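学生の把持データ収集に「失敗率」の欄を設けるべき理由

学生のロボット製作講座で、評価の対象が機体から記録に移りつつある。手持ち式のグリッパで日常の物品を扱い、その記録を学習用のデータとしてまとめる課題が、従来のライントレースや積み木の搬送に並ぶようになった。私が講評を担当する講座でも、今期の中心課題はこれである。方向としては賛成だが、採点の設計には賛成できない点がある。以下、その点を述べる。

現行の要項では、提出点の大半が本数で決まる。今期は班ごとに1,008本が上限とされ、上限に達した班が満点を得る。1本の定義は、把持の開始から解放までが欠落なく記録されていること、の一行しかない。この定義に従えば、成功した動作だけを選んで提出するのが合理的な戦略になる。実際、2月の中間提出では、失敗を含む記録を1本も出さなかった班が上位を占めた。班員に尋ねると、失敗した分は撮影直後に消去したという。要項に反してはいない。要項がそう促している。

消去された記録の中に、課題の本体があったと私は考えている。布の把持を例に取る。衣類は剛体と違い、つかむ前の形状が毎回異なる。指を閉じる位置が数ミリずれれば、上の一枚だけを取るつもりが下の一枚も持ち上がる。折り目の側からつかむか、開いた側からつかむかで、その後の形の崩れ方も変わる。こうした差は、成功例を何百本並べても見えにくい。どの位置で閉じたときに二枚取れたか、という記録があって初めて、境界の所在が分かる。境界を含まないデータで学習した方策は、境界の近くで挙動が定まらない。これは学生の水準の問題ではなく、標本の取り方の問題である。

この主張には反論がある。講座の共同担当者であるHuguette Lecomteは、失敗例を加点対象にすれば、意図的な失敗が量産されると指摘した。もっともな懸念で、前年度の小規模な試行では類似の事例があった。指を対象の手前で閉じるだけの動作が連続して提出され、内容としては空振りの反復でしかなかった。失敗の数を数えれば、数えやすい失敗が増える。本数を数えて成功が増えたのと同じ構造である。

したがって、加点の対象を失敗の本数に置き換えても解決にはならない。私が提案するのは、消去の禁止と、失敗率の申告欄の追加である。班は試行の全数を残し、対象物の種別ごとに失敗の割合を書く。割合の高低は採点しない。採点するのは、申告値と記録との一致、および失敗の分類が記録から再現できるかどうかの二点に限る。空振りを量産した班は、空振りという分類が一つ膨らむだけで、点は増えない。

運用上の負担は増える。現在の確認作業は、班あたり40本を抜き出して目視する方式で、講評者3名が分担している。全数保存となれば保存容量も抽出数も見直しが要る。ただし、負担の主因は容量よりも分類語の不統一にある。ある班が「滑り」と書いたものを別の班は「保持不足」と書く。Fandlow班の報告書では、同一の現象に三通りの語が当てられていた。分類語を要項の側で定め、9項目程度に絞れば、確認の手間は現行から大きくは増えないと見ている。

撮影場所の問題にも触れておく。現行の要項は、作業台の上での収集を推奨している。背景が単純で、照明も一定に保てるからである。私はこの推奨を外したい。台の上に一枚だけ置かれた布と、寝具の上で他の布に接している布とでは、つかみにくさの質が違う。後者では対象と支持面がともに柔らかく、指先が沈む。柄物の上掛けに置かれた衣類は、輪郭の判別も難しくなる。評価に使うつもりの環境がそうした場所であるなら、収集もそこで行うべきで、台の上の整った記録をいくら積んでも代わりにはならない。

Caron班とVostari班は、中間提出の後、自主的に収集の場所を作業台の外に広げた。両班とも本数は落ちている。現行の基準では減点になる。しかし報告書の記述は、以前より具体的になった。対象の下に何があったか、指の角度をどう変えたか、どの段階でやり直したかが書かれており、読んだ者が同じ条件を組める。Fustel班の整った表には、この情報がない。表の完成度では後者が勝るが、次年度の班が引き継いで使えるのは前者である。

もう一つ、学生の側に求めたいことがある。操作者が変わったときは必ず記録に残してほしい。手持ち式の器具では、操作者の手首の癖がそのまま軌道に入る。班員の一人が大半を担当した記録と、全員が均等に担当した記録は、本数が同じでも別物として扱わなければならない。現行の様式には操作者欄がなく、任意の備考に書かれるにとどまる。備考は抽出の際に読み飛ばされやすい。独立した欄にするのが妥当である。

来期の要項改訂に向けて、私からは三つの変更を出す。試行全数の保存、失敗率と操作者の欄の追加、作業台推奨の削除である。本数の上限は残してよい。上限がなければ、時間に余裕のある班が有利になるだけだからである。ただし上限到達を満点の条件とする規定は外す。Lecomteは操作者欄には同意しており、全数保存については容量の見積もりを待つとしている。見積もりは私の側で作成し、改訂案に添付する。
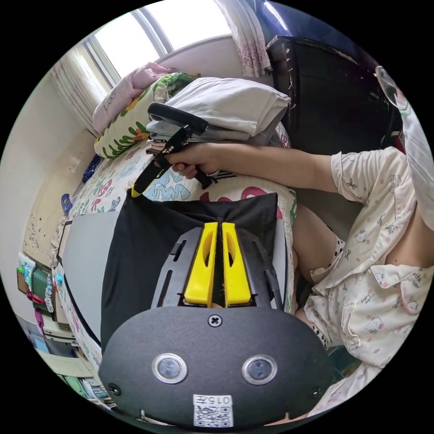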